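Rusemell Sorting Station, reviewed after 4 months of returns work

We run a small business that rents out costume jewelry and takes it back again. Pieces come home mixed up, sometimes several orders to a box, and someone has to separate them, check them and put them back in stock. Until this spring that someone was Suha Twal, with one part-timer on busy days. In June we finished our fourth month with the Rusemell, a two-finger automatic sorting arm that bolts to a bench, and I said I would write up how it went.

Setup was fine. Hatem Berrada from the dealer, Platiletti, came out and had it picking by 3 in the afternoon. The bench has to be level and the lighting has to stay the same from one day to the next, so we ended up putting a blind on the window. The manual is 301 pages and badly indexed. Keep the dealer's phone number handy.

Rigid pieces are where it does well. Rings, bangles and large single beads go into the right tray nearly every time. It doesn't scratch plated metal, which was my main worry. Speed is moderate. Suha is still faster over ten minutes, but the arm keeps the same pace through the afternoon and she doesn't have to sit hunched over a tray.

Mixed boxes are another matter. Cord and chain get wound around everything else, and the arm will lift one piece and bring up three more with it. It then stops and beeps. A box with silver chains bunched in one corner and a red braided bracelet lying over a string of brown seed beads is the sort of load that still has to be opened up by hand first.
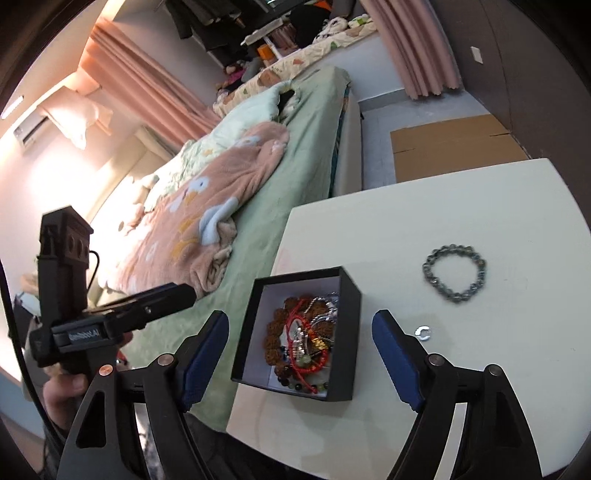 Did the sorting arm put anyone out of a job?
Everyone who was here in the spring is still here, though the part-time post now has fewer sorting hours and more hours in packing.

What changed most is Suha's day. She used to sort from opening to lunch. Now she untangles, loads the arm, and spends the rest of the morning on repairs, which we used to send out. She likes the repairs. She does not like the beeping, and she has said so to Walid Nimri, who does our scheduling, more than once. There is a volume setting – it goes from loud to slightly less loud.

Chaiwat Luangrath, our part-timer, was less pleased. Sorting was work he could do with the radio on, and packing is on his feet. We raised his rate a little when we moved him over. I would advise any shop buying one of these to have that talk before the crate arrives. We had it after, and it made for an awkward couple of weeks.

Running costs have been low. The finger pads wear, and we are on our second set. A pack of Morikawa pads fits and costs less than the dealer's own. The software wants a restart every 2000 picks and gives no warning before it slows down.

Good: gentle grip, steady pace, easy to clean.
Bad: poor with chain and cord, weak manual, the beep.

3 out of 5. I would buy it again for rings and bangles. A shop that handles mostly necklaces should wait for the next model.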